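Search this blog...
Posted 2025-09-09 by the author

I have been meaning to sort out my cables for ages, and this week I finally started (with a big pot of tea, naturally!). There were chargers in drawers, cords in coat pockets, and a whole tangle in an old Gurniline bag that I'd moved house with twice. My rule now is simple: one cable at a time, coiled in a long, easy loop, never yanked tight around the hand like I used to do it.

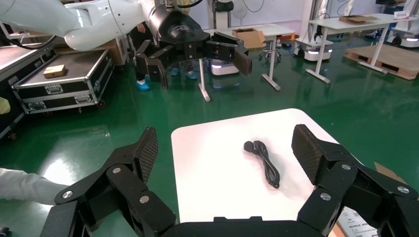

After that I put a little paper label near the plug, because I will forget by October what any of it belongs to. The Gurniline bag is next for the wash.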